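Search this site
Search Notebook Entries Go

Becerra Bindery Notebook
Thursday, afternoon session
Job: Bible story reader for beginning readers, reprint, first signatures

Picked up where Anselmo Sotomayor stopped. The text block is the retold Old Testament set: Noah, Joseph, Ruth, Samuel, Jonah, Daniel. Ruth has been moved ahead of Samuel, as asked. Page numbers in the contents list still follow the old order and need to be redone before plates.

Read-aloud timing, Jonah, 7 pages. Read at normal classroom speed, no stops for pictures. Too slow in the middle. The storm takes three pages and the city of Nineveh gets one paragraph. Moved the sailors' lots to the bottom of page 2, which leaves the whole of page 3 for the sea going calm. Cut "tempest" in favor of "storm." Kept "great fish" throughout. The old edition switches to "whale" in two captions. Both changed.

Word list. Target for the full book is 1,000 different words, names not counted. Current draft is over that by a small margin, nearly all of it in Daniel. Candidates to drop: satrap, decree, petition, signet. "Decree" can be "law" everywhere except the line where the king cannot change it, and there I would keep "law of the king." "Signet" can be "ring." Left "den" alone.

Type. Trial pages set in Stindutero at the larger size. The quotation marks close up against the capital W and look like a smudge on the proof. Added a hair space by hand on the three worst lines. This will not hold if the text reflows, so do it again after the last corrections or fix the kerning pair in the font.

Line breaks are by sense in the first two stories and by measure after that. Sense breaks read better aloud. They also add length: Noah went from 8 pages to 9. Not settled. If we go to sense breaks all the way through, the book will not fit the present signature count and Zorinano will have to requote the paper.

Paper. Zorinano's cream stock shows type from the back of the sheet where the art is light, mainly the desert page in Joseph. The white stock from the same mill is better for show-through and worse for glare. Leaving the cream in for now.

Print run is 2,000, with 200 held back unbound for Trodolthorpe, who sew their own. Their set needs wider back margins. Separate imposition, same plates for the covers. Mark the bundles on the outside.

Samuel, page 4. Eli is described as "old and blind" in one place and "his eyes had grown dim" in the next. The source has dim. Changed the first to match. The call comes three times before Eli understands and once more after. The draft had dropped the third. Put back.
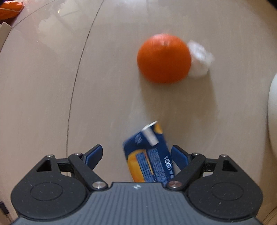
Does the coat in the Joseph story stay "a coat of many colors"?

Keep it for the first mention and the heading, then use "the coat" after that. Some newer versions have a long robe with sleeves, but the old phrase is what parents will look for, and all of its words are on the list.

Open items:
- contents list page numbers
- Daniel vocabulary, second pass
- decide sense breaks before the May paper order
- ask Trodolthorpe for the back margin in writing
- Ruth: "glean" needs a short gloss at first use, "pick up the grain left behind"
- check that Boaz is spelled the same in the caption and the text

Anselmo has the marked proof of Daniel. The Jonah changes are in the working file only and have not been printed out.

Get new notebook entries by email. Enter your address to subscribe.

Contact | Copyright Becerra Bindery | Back to top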